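Pre-purchase checklist: hand-held grippers for the bedroom folding work
Stamatia Dimitriou, Flimidstead site
Filled in 2023-01-01

I've done this in the same order as the old form, so you can lay the two side by side. Comments are mine, and so are the grumbles. Status is OK, FIX or ASK.

1. Finger pads
Status: OK
Pads sit flat and don't peel when I pick at the corners. I'd still put a pack of spares on the first order, since we went through ours much faster than I'd planned last year and then waited ages for more. Put them on the same purchase order – separate shipping on a bag of pads is silly.

2. Screws at the finger joints
Status: FIX
One was loose enough to turn with my thumbnail. I snugged it up, but please add a small screwdriver to each kit and a line on the daily sheet that says "check finger screws." Karamanlidis sells a kit with the driver already in the case. Skatden doesn't, and wanted to charge us for the case too!

3. Open and close, full travel
Status: OK
Squeeze ten times, let go ten times. No sticking, no grinding. Do this before you sign for the box, with the delivery person still standing there if you can manage it.

4. Fabric handling
Status: OK, with a note
Fleece is the easy one. It's thick, it's got some fuzz to grab, and it stays folded if you don't yank it. Thin sheets are where the money question comes in, because the softer pads cost more and I'm not sure yet that we need them on every set. My vote is to buy the softer ones for half the sets and see who complains.
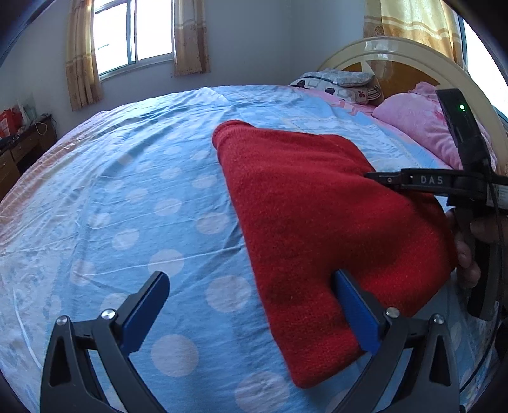

Beds are also lower than people expect when they write these budgets. After a morning of leaning over a mattress my back had opinions, so I've put a padded kneeler on the list. It's cheap and I'd fight for it.

5. Cables
Status: FIX
Anything that hangs off a hand-held unit needs to be clipped up out of the way of your feet and the bedding. We have no clips. Buy clips. (Hereo has them by the bag, 100 to a bag, and one bag will do us for a good long while.)

6. Two people at one bed
Status: ASK
Do we want two sets per bed or one? I've priced it both ways. Two means people have to agree who moves first, or you bump knuckles, and I don't love that without a short training session. If we go with two, add the training hours to the budget now and not in August when there's nothing left.

7. Price
Status: ASK
Skatden quoted 1,260 per set, Karamanlidis quoted 1,000 without the spare pads. I'm leaning Karamanlidis. For 8 sets that's a real difference, even after we buy the pads ourselves. I have asked both of them to put the repair turnaround in writing, and so far only Karamanlidis has answered.

8. Storage and charging
Status: FIX
We need a shelf with a lip on it and a power strip with a proper switch. The wobbly shelf by the door doesn't count – please stop putting things on it.

9. Who signs off
Status: OK
Me for the checks, the Flimidstead office for the money. If something fails item 2 or 5 it goes back in its case with a tag on it, and you tell me the same day.

Still open: item 6, item 7, and whether the kneeler comes out of equipment or supplies. I've written it under equipment for now.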